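Stuvirbridge Baking Circle: notes from our meeting, September 26, 2024

A lovely turnout, and thank you all for bearing with us while the kettle took its time. Last meeting's notes were agreed.

Bake sale: we shall make 24 lemon drizzles and 3 trays of shortbread, with the Laxdal recipe winning after a long and very friendly discussion. 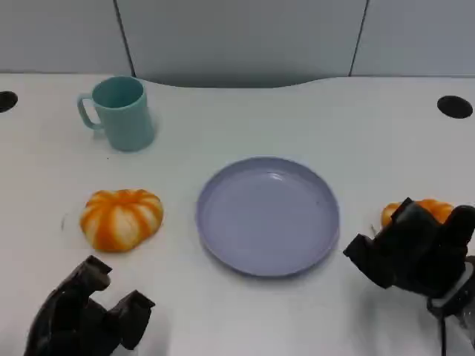
White tabletop with pale panels behind

Tins: it was agreed to spend 20 pounds on new loaf tins, as the old ones do stick so.

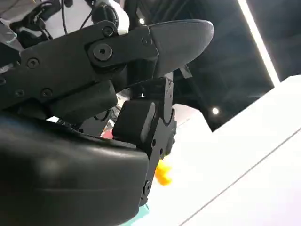

Black robotic hand, close up

Christmas biscuits: swap carried over to January, when we can all face sugar again.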